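Home | Syllabus | Week Notes | Readings | Contact

FOOD PRESERVATION AT HOME
Week 4 notes: Salt, Time and Cabbage
Instructor: Usha Fernandes

Last week we did drying, and I hope you all still have a jar of apple rings left. This week is my favorite of the whole course, so bear with me if the notes run long! We are fermenting vegetables in their own juice, with nothing added but salt, and by the end of the month you will have sauerkraut that tastes better than anything from a can.

Start with what is happening in the jar. A head of cabbage comes into your kitchen covered in microbes. Most of them can't stand much salt, and hardly any of them can stand acid. The lactic acid bacteria are fine with both. When you salt the cabbage and keep it under brine, you slow down the competition long enough for the lactic acid bacteria to get going. They eat the sugars in the leaves and give off lactic acid, and once there is enough acid the kraut more or less protects itself.

It happens in stages. In the first few days the early bacteria (Leuconostoc, mostly) make a lot of carbon dioxide, and that's why your jar will fizz and push brine up over the rim. Put a plate under it. Later on, the lactobacilli take over, the bubbling calms down, and the sourness gets deeper and rounder. If you taste a little every few days you can follow the whole handover on your tongue, and I really hope you'll do that and write it down.

Now the salt. We measure by weight in this class, always. Spoons are no good for this, because a spoonful of coarse flaky salt can weigh half what a spoonful of fine salt does. For kraut we use 2 percent of the weight of the trimmed cabbage. So if your cabbage weighs 900 grams after you take off the outer leaves and cut out the core, you need 18 grams of salt. Multiply by 0.02 and you're there.

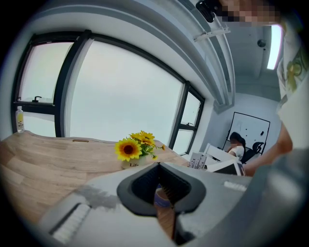
Slice the cabbage thin, put it in your biggest bowl, and scatter the salt over it. Then squeeze. Really get in there with both hands! For a minute or two it feels like wringing out dry paper, and then all at once the leaves go limp and there's a puddle in the bottom of the bowl. That puddle is your brine, so save every drop. If your cabbage is old and stingy, walk away for half an hour and come back to it; the salt will keep pulling water out while you drink your tea.

Pack it into the jar a handful at a time and press hard with your fist or a wooden spoon. You want the air out and the brine up over the top. Leave a couple of inches of space. Fold one of the outer leaves into a lid, tuck it in, and set a weight on it. If you're short on brine, mix 20 grams of salt into a liter of water and top it up.

Temperature: cool room, out of the sun. 65 to 70 F is lovely. Warmer kitchens ferment faster and the cabbage goes softer, and I find the flavor a bit flat. In December my back pantry is perfect and I get a little carried away with the number of jars.

Things people ask every term:

- White, flat, wrinkly film on top. Usually kahm yeast. Skim it off and check that the cabbage is under the brine.
- Fuzzy mold in any color, pink slime, or a rotten smell. Throw the batch out. Please don't scrape and taste.
- Cloudy brine. Normal and good.
- Garlic turning blue or green. Also normal, and quite pretty.
- Can I cut the salt? Not below 2 percent for this class.

Homework: one jar of plain kraut, and a tasting log with at least three entries. Bring both to room 213 in 3 weeks. If you want to add something, caraway or juniper are the classics, but do keep the main jar plain so we can compare. Anitha Chettiar's grated carrot and ginger from last term was wonderful and her recipe is at the back of the readings packet.

Next week: brined whole vegetables, and why cucumbers are so much fussier than cabbage.

Comments (3)

Bijan Alipour
Mine overflowed on day two, all over the shelf. Wish I'd read the plate part first. Smells great though. Does the 2 percent include the weight of the caraway?

Usha Fernandes
Just the cabbage, Bijan! That much caraway won't change anything. If you add a pile of carrots, weigh those in too.

Gwendolyn Strickland
My grandmother did hers in a crock with a rock on top and never weighed a thing in her life. I weighed mine and I have to admit it's crunchier than hers was. Day nine, and I've already eaten a third of it.

Questions about these notes: see Usha after class or use the Contact page | © Usha Fernandes | Back to top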